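Clip hanger (laundry)
March - by Evaristo Caputo
2 min read

A clip hanger is a hanging rack fitted with dangling clips, used to dry small items such as socks, washcloths and the one glove that survived the winter. It hangs by a hook from a rod, a door frame or whatever else the household has decided is strong enough. Sizes vary, and a rack with 20 clips is generally considered ample until laundry day.

The body is usually plastic, and the clips may be plastic or metal. Metal clips grip towels well and last for years, but they swing freely and tangle with their neighbors whenever the rack is put away. Manuals recommend folding it carefully. Few owners have read the manual.
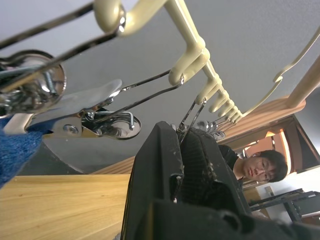 Loading is a matter of balance. Heavy pieces go on opposite sides, or the rack tips and everything slides into a damp conference at the low end. Towels are best clipped by a corner or a short edge - clipping by the middle leaves a crease that outlasts the towel. Spare clips tend to migrate to the kitchen, where they close bags of rice.

See also: Clothespin; Drying rack

Contact | © Zelilura | Back to top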